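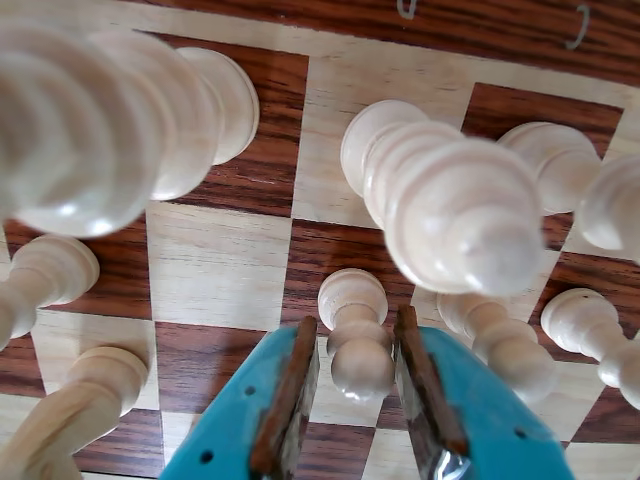 Somov Flex — an everyday account with room to grow

If you've been putting off opening a savings account because the paperwork looks like a weekend's work, we'd love you to give Somov Flex a try. It's the account we suggest to most people who come to us for the first time, and it opens from your phone in one sitting, with your ID and a proof of address close at hand.

You can start with 4 dollars. There is no monthly fee, and there's no minimum balance to worry over when the car needs new tires or the dentist has had a word with you. Money you move into Flex stays yours to move out again, any day you like, and transfers to a Sala checking account go through in the app without a form.

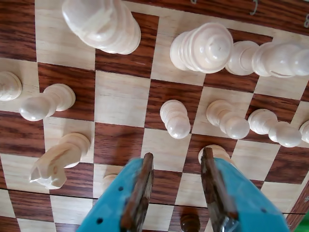

Cream and brown pieces on a wooden board.

Every Flex account comes with Pots, which so many of you asked for in January. A Pot is a little corner of your balance with its own name and its own goal — a trip, a new stove, the property tax bill that always seems to land in the wrong week. Set one at 480 dollars or 800 dollars or whatever you please, pick how often you'd like to add to it, and the app does the moving for you. You can pause a Pot whenever things get tight and start it up again later, and your goal will still be waiting there.

Card payments can be rounded up into a Pot too, as long as your card was issued by Sala. Cards from Brusteo will work with round-ups starting Sat 4 July, and you won't need to order a new one.

"We wanted people to feel they could open it over a cup of coffee and then get on with their day," says Vesela Lazarević, who looks after savings products at Somov.

Joint accounts are welcome, and both holders see the same Pots. To add someone, open Settings, choose People and send them the invitation link.

Open a Flex account
Compare with Somov Fixed
Rates and terms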